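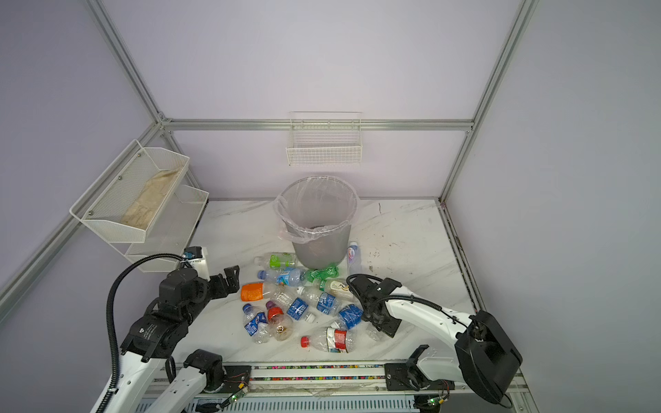 惠特菲尔德复出首战过关，我在看台上嗓子都喊哑了

先交代一下结果，省得大家往下翻：Rosalind Whitfield（罗莎琳德·惠特菲尔德）赢了，三盘，6比4、3比6、7比5，对手是二号种子Leilani Szabo（莱拉尼·绍博）。地点是Caldeira室内公开赛，首轮。对，首轮就碰二号种子，抽签出来那天我在群里发了一长串叹气的表情，现在想想真是白叹了。

我是坐早班火车过去的，到Caldeira的时候外面还在下小雨，球馆门口卖热红茶的摊子排了老长的队。我本来想买一杯再进去，结果一听里面已经在放选手出场的音乐，茶也不要了，拎着包就往里跑。座位在底线后面偏左，第四排，位置好得有点过分，能听见选手自己跟自己嘀咕（惠特菲尔德嘀咕得特别多，可惜我一句也没听清）。

说说背景。惠特菲尔德去年11月做的手腕手术，左手，她又是双手反拍，这一刀对她影响有多大可想而知。手术之前她的世界排名已经在往下掉了，停了这一阵，掉到了第316位，这次进正选靠的是外卡。赛前发布会上她自己说，训练里反拍已经敢发力，但比赛里敢不敢，要打了才知道。我当时看到这句话心里咯噔一下，因为绍博最爱干的事情就是盯着别人的反手打，一拍接一拍，打到你自己受不了为止。

第一盘开局跟我担心的一模一样。绍博前几局几乎每个发球都往反手位送，惠特菲尔德用切削应付，球飘得又慢又高，很快就0比2落后。我旁边坐着一位大姐，带着女儿来的，小姑娘一直问“她为什么不用力打呀”，问得我都跟着着急。到第五局，惠特菲尔德总算抡了一记反拍直线，压着边线进去的，全场“哇”地一声！从那一分开始她整个人就放开了，连着破了两次发球，6比4拿下。小姑娘也不问了，改成拍手。

第二盘没什么好说的，一发进得太少，双误倒是给了不少，其中有两个送在破发点上，看得我直捂脸。绍博这盘打得是真好，尤其是网前，有一个反手截击轻得像把球放在地上一样，我虽然支持另一边，也老老实实鼓了掌。6比3，绍博扳平。

决胜盘才是值回票价的部分。两个人一路保发到5平，中间惠特菲尔德叫了一次医疗暂停，理疗师上来处理的是大腿，我盯着看了半天，确定碰都没碰手腕，这才松口气。第十一局她在绍博的发球局拿到破发点，两人对拉了好多拍，绍博放小球，惠特菲尔德从底线外面一路冲上来，勾了个小斜线。绍博看着球落地，用拍子拍了拍自己的鞋，没说话。接下来的发球胜赛局也不轻松，先是0比30，接着一个外角ACE，又一个ACE，再后来到了平分，反复了几回，最后绍博一记正拍打出底线。惠特菲尔德把帽子摘下来捂住脸，在底线那儿蹲了好一会儿才去网前握手。

赛后场边采访很短。主持人问她手腕感觉怎么样，她说：“酸，但是是打了三盘球的那种酸，我挺想念这种感觉的。”绍博在混合区停了一小会儿，话也说得很大方：“她最后两局发得比我好，我没什么可抱怨的，下周我还有双打。”说完就走了，背着那个巨大的球包，差点把旁边的指示牌刮倒。

有几件零碎的事也记一下：

惠特菲尔德换了球拍。以前她用的一直是Kustach的老款，这次拿在手里的是Mero，全黑的，拍面上没有喷标志。我问了一下赛场里的穿线师傅，他说磅数比她以前低了一点，具体多少不肯讲，保密工作做得挺好。低磅数对手腕友好一些，这个业余打球的朋友应该都有体会，我自己去年也降过，胳膊舒服了，就是球老往后挡网上飞。

球馆的灯比去年亮了。去年坐在底线后面看高球会晃眼，今年没这个问题。不过空调开得实在猛，决胜盘我把围巾都裹上了，建议后面几天要去的朋友带件外套。

票的事：后面两轮的底线票已经没了，侧面看台还有，主办方说每天开场前会在售票处放出最多200张当日票，每人限购一张，只收现金。想碰运气的早点去，我出来的时候看见已经有人在打听第二天几点开始排队了。从火车站过来坐有轨电车就行，终点站下，走过一座小桥便是，别跟着手机导航走，它会把你带到球馆后面的货车入口（别问我怎么知道的）。

第二轮惠特菲尔德要碰一位资格赛选手，两个人以前没交过手。那位资格赛选手我看过一场，左撇子，发球带很强的侧旋，专往外撇，对双手反拍来说挺别扭的。体能也是个问题，毕竟刚打完一场硬仗，大腿又叫过暂停，中间虽然能休息，我还是有点悬着心。如果能再过一关，八强那边八成是法网青少年组出来的那批小将，个个跑不死，到时候再说吧。

另外，好几位读者留言问她接下来的赛程。我在混合区听她团队的人讲，打完Caldeira会去Nolivwood打硬地，那边的外卡也已经给了，红土赛季打不打还没有定，要看手腕连续比赛之后的反应。双打暂时不报名。至于奥运会什么的，现在排名摆在这儿，团队的人听到这个问题只是笑了笑，我也就没好意思再追问。

回程的火车晚点，我在站台上把决胜盘的笔记重新抄了一遍，原来那页激动得写成了鬼画符，有一局的比分到现在都认不出来。要是哪位在现场的朋友记得决胜盘第七局惠特菲尔德是保到平分之后才拿下的，还是40比30就拿下的，麻烦在评论区告诉我一声，我好改过来。

第二轮我还去，座位在侧面看台，比这次高不少。比赛排在中心球场夜场第一场，打完我会尽快把稿子发上来，回家路上信号不好的话可能要拖到半夜，大家先睡。

发布于2020年2月6日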